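### 4.2 Cable handling on the Clernenier bench kit

The Clernenier kit is sold as a complete two-arm workstation. The buyer receives a pair of arms, their grippers, the mounting hardware and a licence for the Hurngate control software. Dulari supplied the unit reviewed in this section on a short-term lease, and we paid the standard rate. Assembly took two people one afternoon in July, following the printed guide.

We chose cables for the second task group because buyers we spoke to asked for them more than any other item. A cable changes shape when it is touched, catches on its neighbours and offers the gripper little to hold. Power blocks and plugs bring a different problem — they need a firm grip and a fairly exact approach angle.

Each operator completed 11 practice runs before any were scored. Hậu Tạ then recorded 400 runs across the group, and Embla Halvorsen marked each one against the criteria in Table 2. A run was stopped if an arm reached its force limit or if the operator called it off. Items were left where they lay between runs unless one had gone out of reach. Figure 4 shows the work area from two viewpoints.

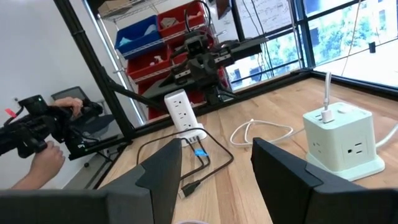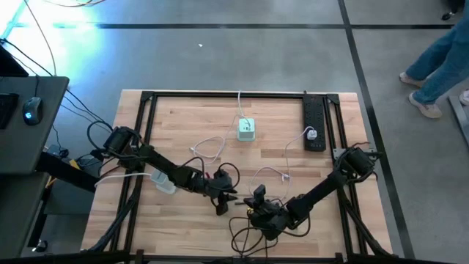
**Figure 4.** Cable and power items on the butcher-block work surface. First image: view between the fingers of one gripper, with a white tower power strip near the centre. Second image: both arms, with the cube-shaped outlet block towards the back of the table.

### 4.3 Support and replacement parts

We logged every contact with the supplier during the lease. Two requests concerned spare finger plates, and both were answered by the Coughlan service desk within one working day. The parts list is clear, but the prices are given only on request.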